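Home | Programs | Reports | Contact

Eswood Corner Store: progress to Thu 27 November

We've signed up 60 households for the Skulten food co-op, and the mood is terrific!
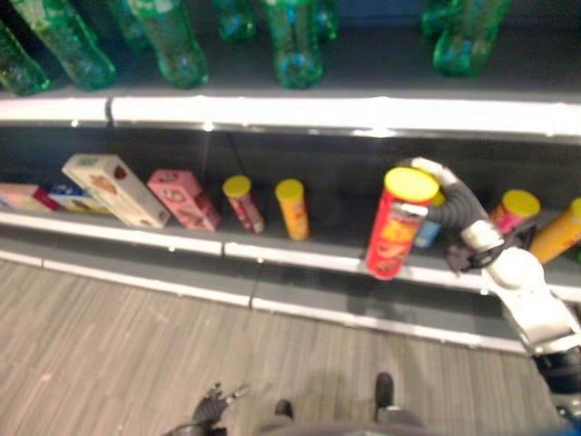
Member pricing began in March and has carried us to 776 orders. Drinks still lead, so green bottles like the ones on the upper shelf get the better spot, and fresh veg is catching up fast.

Deliveries to Drerkness now run every fortnight. 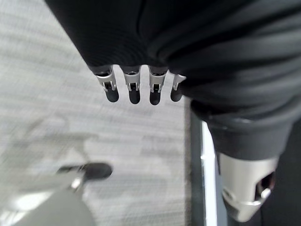
Next quarter

We'd love to reach 1,000 orders and add a second cold cabinet.

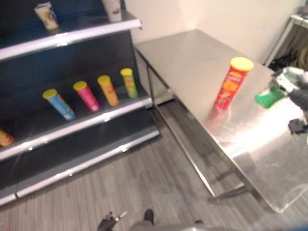 Chip canisters on the middle shelf, Eswood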